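Notas de la charla: recoger ejemplos con pinza de mano en casas de verdad
Sala pequeña, 30 minutos con preguntas. Hablar despacio, que siempre me embalo.

Diapositiva 1. Título
Saludar, probar el micro. Contar que vengo del proyecto Pokwood y que lo mío es la parte menos glamurosa: conseguir los ejemplos con los que luego aprende el modelo. Si alguien viene buscando arquitecturas, la charla buena es la siguiente, en esta misma sala (risa, espero).

Diapositiva 2. De dónde salimos
Empezamos en el laboratorio de Laltano, con una mesa blanca y cuatro cubos de colores. Quedaba todo precioso y el modelo aprendía muchísimo... sobre mesas blancas. En marzo nos fuimos a grabar a casas y ahí me enamoré del problema, lo digo así de cursi.
Ojo, preguntar quién ha grabado demostraciones alguna vez. Si levantan la mano más de tres, saltarme la explicación de la pinza.

Diapositiva 3. Los números
Pedimos 500 episodios. Llegaron 436. Después de revisar nos quedamos con 299. Dejar la cifra en pantalla un rato, que a la gente le duele y está bien que duela.
Motivos del descarte: episodios cortados antes de soltar el objeto, dedos fuera de plano, relojes desincronizados. Lo de los relojes fue culpa mía y lo cuento sin problema, está en el informe de Trandico con pelos y señales.

Diapositiva 4. Qué le pedimos a la persona
Una tarea, una frase. «Mete la bolsa en la caja» y ya está. Al principio mandábamos dos páginas de instrucciones y la gente se movía como si desactivara una bomba. Ahora les decimos que lo hagan a su ritmo y que si se les escapa algo lo vuelvan a coger sin parar la grabación. ¡Esos reintentos valen oro!
No ordenar la casa antes. Esto lo repito dos veces.

Diapositiva 5. Una mesa cualquiera
Callarme unos segundos y dejar que miren. Luego preguntar: ¿dónde acaba la bolsa y dónde empieza el resto? La tela cuelga, se dobla por arriba y además sale algo movida. Con un cubo rígido no tienes ninguno de esos líos. Señalar también la sombra de la pinza sobre el mantel, que al modelo le cuesta bastante más que a nosotros.

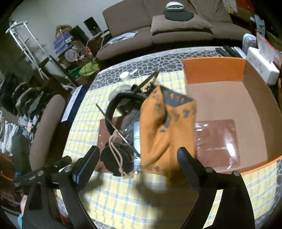
Bolsa de tela naranja con manchas negras, sobre una mesa con auriculares, una caja abierta y un teclado al fondo.

Diapositiva 6. Cómo etiquetamos
Poca cosa: inicio, agarre, suelta, fin. Probamos la guía de Hjaltadóttir, con muchas más fases, y dos anotadores no coincidían ni en el orden. Si preguntan por el acuerdo entre anotadores, tengo la tabla en las diapositivas de reserva.

Cierre
Dejar el contacto en pantalla y abrir preguntas. Recordar que hay que devolver el adaptador en recepción.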